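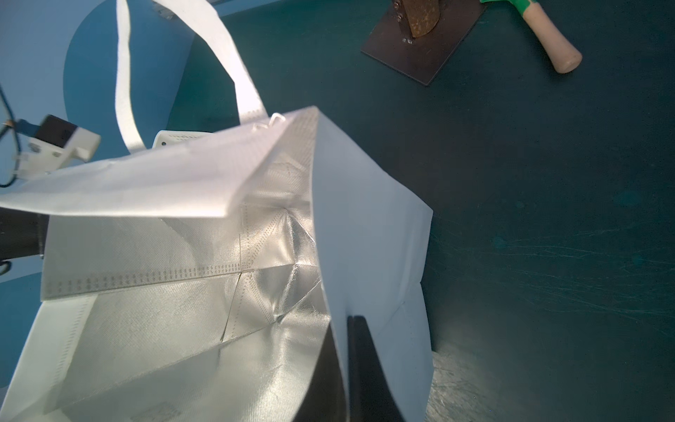

Household Skills, Unit 3: The Insulated Tote
Handout for the Fuvholm evening course, 1 Nov 2024

Okay, bags! I know some of you signed up for pantry shelves and are wondering why we're spending a whole session on the white shopping tote, but I use mine more than anything else in my house, and I'd like you to get some good out of yours too.

First, the fabric. Non-woven means the fibers are pressed or bonded together instead of being woven on a loom. It's light, it's cheap, and it does not love a hot iron (ask me how I know). Inside you have the silvery lining, which reflects heat and slows down the warming of whatever you pack. It creases the first time you fold it and those creases are there for good. Fine by me. What I do look at is the inner corners, where the panels meet, and the stitching along the seams. If the lining has split there, demote the bag to dry goods.

Opening it up. A folded tote wants to stay folded. Put one hand on the rim and one inside, push the bottom panel flat, then run your fingers into all the corners. Do this before you load anything, please. Most of the leaning bags I saw in the January group had a bottom that was only half open.
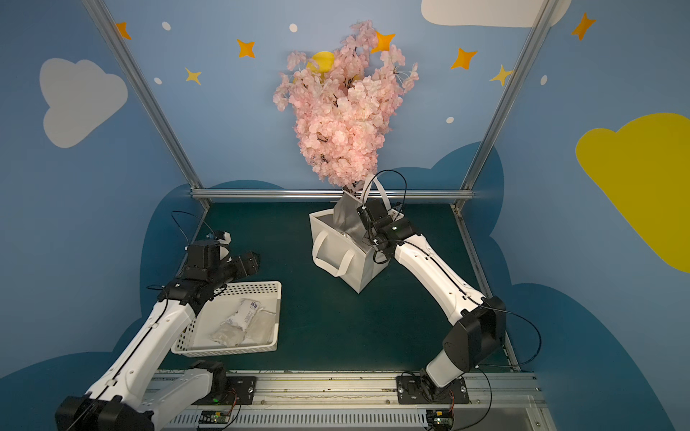
Loading next. Heavy and flat goes down first, then the boxy things, then soft stuff to fill the gaps. Small packets are a pain because they slide under everything, so I collect mine in a basket or tray before I start and put them in last, down the sides. Tall light items like bread or a bunch of flowers go in upright, and I leave the handles hanging outside the rim. Dig for a buried handle with a full bag and you'll crush something.

For the exercise we'll be using the Solheim packing sheet, page 57. Work in pairs, one holding the rim and one loading, then swap.
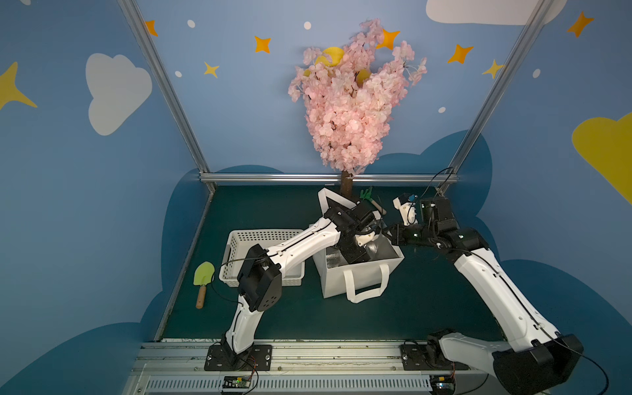

Emptying is where people get lazy — me included. Reach all the way down and feel along the bottom edge, then tip the bag and look. Wipe the lining with a damp cloth, leave it open to dry, and only then fold it: sides in, bottom panel up, handles tucked last.
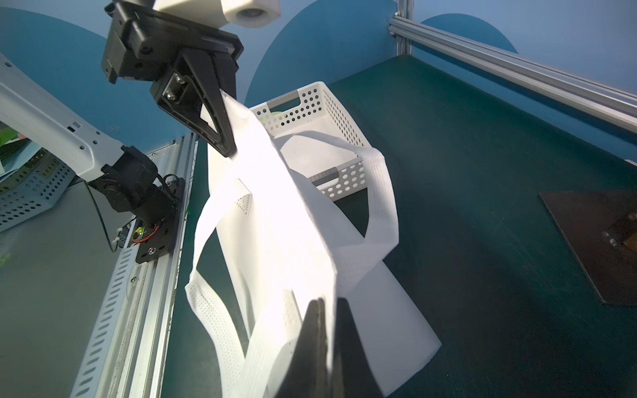 White tote held up near its corners, handle straps looping free, basket behind.

Storage: one basket with holes in the sides, bags standing on edge like files. The Clelel reader covers this on pages 395 to 401, and the Vitivitz worksheet goes with it. Bring both next time, plus one bag from home, the more crumpled the better!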